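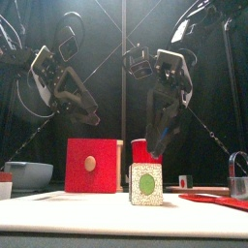 Ticket 391 – right gripper closes early on anything round

Home | Kits | Firmware | Support | Community | Sign in

We use cookies to remember your place in a thread. Accept / Settings

Product: Bradero two-arm tabletop kit, hanging mount
Site: Clirnville workshop
Opened: 30/07/2024
Status: Open, waiting on customer

Hi again support! This is the follow-up to the ticket I let lapse in June (sorry, we got busy). Short version: the left arm is great, the right arm has a problem with round things, and I'd love to get it sorted before our review period on the kit runs out.

What happens: I run the stock pick routine with the red cup standing on the speckled block. The right arm comes down nice and straight, the fingers go down over the rim, and then the close command fires before the arm has finished its descent. Sometimes it catches the rim and lifts the cup crooked. Sometimes it just shoves the cup off the block and carries on as if it had it. The left arm waits up out of the way the whole time, which is what I told it to do, so I don't think the two are fighting over anything.

It's only round objects. The fuzzy red box with the beige knob? No trouble. The little cube with the red dot, no trouble either. I haven't dared try the padlock yet – it's heavy and I like my fingertips.

What I've tried so far:

1. Power cycled everything, arms first and then the controller, like the quick start says. No change.

2. Ran the wrist camera calibration on both sides. Left passed first time. Right passed on the second go, with a warning that said "depth offset near limit" and then went away before I could get a screenshot. I've run it 5 more times and haven't seen the warning since, so I don't know if that matters. It smells like it matters.

3. Swapped the pick order so the cup goes first, in case the arm was drifting as it warmed up. Same thing, cold or warm.

4. Put the cup straight on the table without the block. This one is interesting! It got a lot better. Out of 8 tries it only closed early once. So either it doesn't like the extra height, or it's reading the top of the block as the tabletop and getting confused about where the cup starts. The block has a busy squiggle pattern all over it, if that's any help.

5. Loaded the Cirero grasp profile in place of the default one (I'd bought it as an add-on for a different job). It was slower, a bit more polite, and still early. I went back to the default.

6. Turned the close delay up to 168 in the advanced tab. I have no idea what the units are because the box doesn't say, and the manual skips that page entirely. It helped a little and then the arm started pausing over the other objects too, so I put it back.

What I haven't tried: swapping the left and right wrist cameras. I'd like to, because it would tell us if the fault follows the camera or stays with the arm, but there's a sticker on the housing saying the warranty needs it left alone. Can you give me the okay in writing?

Update, same evening: I hung on to the log files this time. The contact flag on the right gripper goes high well before the fingers are at grasp depth, every single bad run. On the good runs it goes high right when it should. So I'm now leaning toward the contact setting and away from the camera, but see step 4, I really can't explain why taking the block away would help with that.

--- Reply from Pfister Support Desk ---

Thanks for the detailed notes, and for keeping the logs. Please go ahead with the camera swap. This message is your written permission and it won't affect your coverage. Recalibrate both sides afterward, then repeat the cup-on-block pick and send us the logs from both arms. Please also send the right gripper's contact threshold from the advanced tab. The close delay is in milliseconds, and we've passed your note about the manual to the documentation team. A replacement camera can take up to 8 working days, so we'd like to be sure before we ship one.

--- Customer reply ---

Perfect, thank you! I'll do the swap tomorrow morning when the bench is free. Threshold is on whatever it shipped with, I've never touched it, but I'll write the number down and send it with the logs. One more question while I have you – if it does end up being the camera, do I send the old one back before or after the new one arrives? I'd hate to be down an arm for the last stretch of the review.

3 comments | 2 people have this problem | Share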